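The Bottom of the Bin

You are reading the web version of our newsletter. To get it by email, enter your address at the foot of the page. We use cookies to remember that you have closed this notice. Accept / Manage settings

Readers of the September issue will recall that I promised a piece on the new label printer. The new label printer is still in its box. I am going to talk about bins.

There is a particular kind of grey metal bin that every parts room ends up with. It arrives with a lease, or a used bench, or a supervisor who is retiring and wants his garage back. Ours came with the Drergate building, and for a long time they were where small things went to be forgotten. If you have ever said "check the bin" to a new hire and then watched them roll up a sleeve and go in to the shoulder, you know the type.

This summer Juniper Schumacher decided we would empty them. All of them, down to the metal, with everything sorted and either given a home or sent to scrap. She put up a sheet by the time clock asking for helpers. Two people signed it, and one of those signatures was a drawing of a fish.

So the job fell to Juniper, Wanda Benavides and me, on Thursday afternoons after the last truck. Wanda kept the tally. The final figure for loose items was 2,402, and she would like it known that she counted a bag of washers as one item, for her own health.

What was in there? Mostly what you would guess. Brackets for the Allitz shelving, which we stopped selling before I was hired. Knobs. The little feet from the Gusari cabinets, 200 of them, every one a left foot. I did not know there was such a thing as a left foot for a cabinet, and I still can't tell by looking, but Wanda can and she was not in the mood to be argued with. We found 32 hex keys in the same size. We found a perfectly good tape measure that I had accused a coworker of stealing. He has since moved to another state, and I suppose I ought to write to him.

The method, for anyone facing the same chore: take the big pieces out by hand first. Do not tip the bin. I can tell you the reason people tip bins, because I tipped one, and I can tell you how far a ball bearing will travel on a sloped concrete floor (to the drain, and then on). Once the big pieces are out, go after the middling ones, and save the tiny stuff for last with a magnet and a dustpan. Sort into shallow trays as you go. Anything you can't name within a minute goes in the mystery tray, and the mystery tray gets passed around at lunch. The mystery tray has done more for attendance at lunch than the vending machine ever did.

You would think the end of a bin goes faster than the beginning. There are only a couple of things left, after all. But those last few pieces get a strange amount of attention, and I have seen three adults stand over one block and discuss its future for the length of a coffee break.

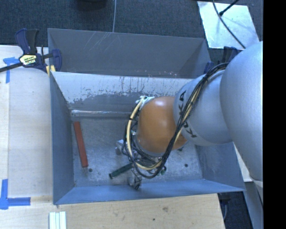

Nearly there: a reddish-brown block and a green bar on a well-scuffed floor.

Juniper's view is that a bin should be judged by its floor. A scuffed one has earned its keep, and a shiny one means somebody has been buying bins they didn't need. By that measure the big grey one is a veteran. The finish has gone pale and flaky along the top of the back wall, and there are scratches up behind it long enough to make you wonder who was throwing what. She wants to leave it exactly as it is. Wanda wants to paint it. I have been told that my opinion is welcome, in the tone people use when it is not.

On paint, I did get a price. Nägeli, who did our stair rails, would take care of the whole set for 500 dollars, prep included. My own feeling is that any paint we put on would be back off by spring, and then we would have scuffed bins and no 500 dollars. The matter has been moved to the next staff meeting, where I expect it to be tabled in favor of the parking situation.

Now for the new rules, which Juniper asked me to print word for word and which I am printing nearly word for word:

Blocks stay with blocks and bars stay with bars. If you have one of each in your hand, you have two trips to make.

Nothing goes in a bin in its packaging. We cut open a great many little plastic bags this summer.

Colors are not a system. "The green ones" meant something to whoever wrote it on the old tape, and that person isn't here.

No food. I am not going to name the person who thought this needed saying, or the sandwich.

If you empty a bin, leave it empty. Do not set your gloves in it for a second. The gloves are how it starts.

As for where everything ended up, the Allitz brackets went to scrap, apart from a handful Juniper kept for what she calls sentimental reasons and Wanda calls hoarding. The cabinet feet are in a bucket by the back door, free to anyone with a lopsided cabinet. The hex keys are on a ring in the office. The ring weighs as much as a small dog, and you may borrow a key from it if you can get one off.

There are two bins still to go, both on the upper rack, both with lids. I have never seen inside either one. Juniper has lifted a lid, looked in, and put it back down without saying anything, so we will be starting a little earlier next Thursday. Bring gloves, and put them in your pocket when you're done with them.

The label printer will be covered in the next issue.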